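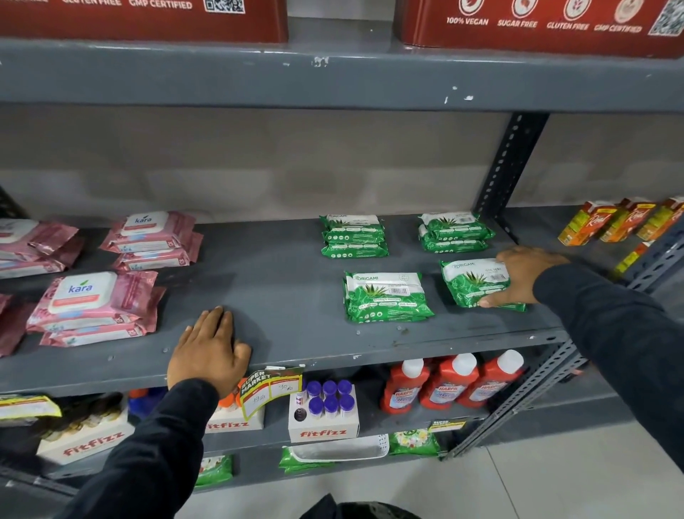 Middle shelf, wipes section: Kara on the left, Origami aloe vera in the center and on the right.

Talavera Community Store
Progress report to the Gunholm Fund, April
Prepared by Erlinda Sison

Dear friends at Gunholm,

It's been a busy stretch since I last wrote, and I'm happy to say the back aisle is finally starting to look like a place where a tired parent can find what they came in for! You'll remember from our application that the personal care goods used to be spread over the whole store, with some wipes by the register and others up near the soap (and a few in a crate under the window, which I'd rather forget). Your grant of $1,599 was meant to fix that, and I think you'll be pleased with how far it has gone.

We now have 6 shelving units standing in the back aisle. They're the dark gray slotted-angle kind, bought secondhand through Fastlow, and they have their share of scuffs and chipped paint. Rezaul Begum and I talked for a good while about repainting them and decided to leave them be for now. They're sturdy, the shelves can be moved up or down when a taller product comes in, and the money was better spent on stock.

The wipes have been the biggest job. We keep each brand in its own stacks, the pink Kara packs together and the green Origami aloe vera packs together, lying flat with the printed side up so the name can be read from where a shopper is standing. Rezaul likes to press each stack down with his palm as he goes and square up the edges, and I've picked up the habit from him. The red display boxes, the ones marked gluten free, have the shelf above.

We put out 209 packs of wipes over the period, all brands together, which is more than I had guessed in the plan. The Plurkitz order came in short, so one of the lower shelves is still waiting for its baby lotion. I've been promised the rest next month and will keep after them.

Three units still need their price strips. The strips we bought first were too wide for the shelf edge, and the supplier is exchanging them at no charge, though it did cost us a couple of weeks. Until then we're using handwritten cards, and my handwriting is getting plenty of comments from the regulars.

For the coming period we'd like to finish the strips, fill the lotion shelf, and move the paper goods over from the front so the doorway is easier for strollers and walkers. There's a little left in the shelving line, and with your agreement I'd like to put it toward a step stool for the top shelves. Could you let me know if that's all right?

With warm thanks from Rezaul and me,
Erlinda Sison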